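Kitchen Reset Work Moves to the Simulator at Vamwood

If you book shifts at the Vamwood test kitchens, your August schedule looks different from the one you had last year. The arms now handle most of the counter clearing between sessions, and a growing share of each shift is spent at a desk, going through simulator runs before a new task goes live on the floor.

Vamwood has 14 kitchen stations. Until this spring, resetting them was done by hand. Staff picked up whatever the last group left out, wiped the stone, and put things back where the next recipe card said they should be. It was steady work and hard on the back and wrists. The first arm went in at Station 3, and the rest followed over the winter and spring.

What changes for staff

Nobody's hours were cut when the arms came in. The work itself did change, and not everyone likes it. A kitchen attendant who used to be on foot all day now sits for 90 minutes at the start of each shift and reviews runs from the Sislow simulator. The reviewer marks each grasp as good, poor, or unsure, and adds a note when something looks wrong. Attendants know what a used counter looks like, and their notes have led to several changes in how the test counters are laid out.

The current set of runs covers pepper grinders, cans, bottles, and utensils on a crowded counter. Round-ended items get extra attention. Reviewers are asked to look at where the fingers meet the object and what else is close by.
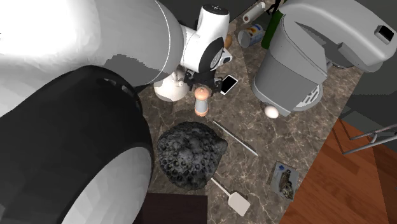
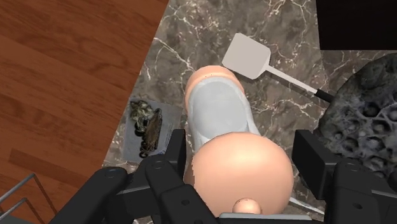
Simulated runs on the marble counter layout, with the spatula left out among the other items.

Training and pay

Review work is paid at the same rate as floor work. New reviewers go through 36 practice runs with a lead before they score on their own. Most people finish in two or three shifts. The practice set is on the Wekau terminals next to the dry storage room, and you can repeat it as often as you like.

Several attendants have asked whether they can do review work only, or floor work only. For now the answer is no. Shifts are split so that the people scoring the runs still spend time at the real counters. That rule will be looked at again when the Jin building opens and there are more stations to cover.

What still needs a person

Broken glass, spills, raw meat, and anything hot stay with staff. So does the final check of every station. An attendant signs the card before the next group comes in – the arm's log does not count as a signature.

We have received some 200 comments on the new schedule so far. The most common complaint is eye strain, and better monitors are on order. The second is noise from the arms during early shifts. If you have something to add, the comment sheet is by the time clock and stays up until Friday.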